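Wednesday, December 28, 2022

Laundry corner, back room. Notes for me, Amna and Khoa.

Sorted the darks again this morning. Took out anything that sheds (the two Greden towels, the fleece) and left the rest for one load. The scale reads 1,781 g for the empty bucket plus the lid, so subtract that if you weigh clothes in it. I forgot to on the last load and the number in the June sheet is wrong. Khoa, please fix it when you have the file open.

Adhesive hook is still up on the wall. Parviz thought it would let go once a hanger was on it. We put it up after wiping the paint with alcohol and left it alone overnight before hanging anything.
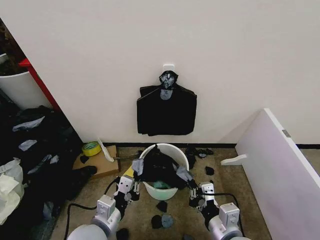 Hook with the dark garment on its hanger, bucket of blacks and grays below, socks on the carpet.

Socks are the slow part. The black ones all look alike under the ceiling light, so pair them by the window or leave them until after the wash. Grays can go in with the blacks, I have not seen any difference in color from doing it. Turn the cuffs out first.

Detergent: 100 ml of the Prillov liquid for a full load, cold. Babar used 183 on Friday by reading the wrong side of the cap and had to rinse 2 times. I put tape over that side.

Carpet needs a vacuum before anything clean gets folded on it. Lint shows up on black cotton right away. Ebuka has the small vacuum upstairs.

To do:
Buy a second hook, same kind
Ask Amna if the mesh bags came from Rerneck
Mark a fill line inside the bucket
Find the lid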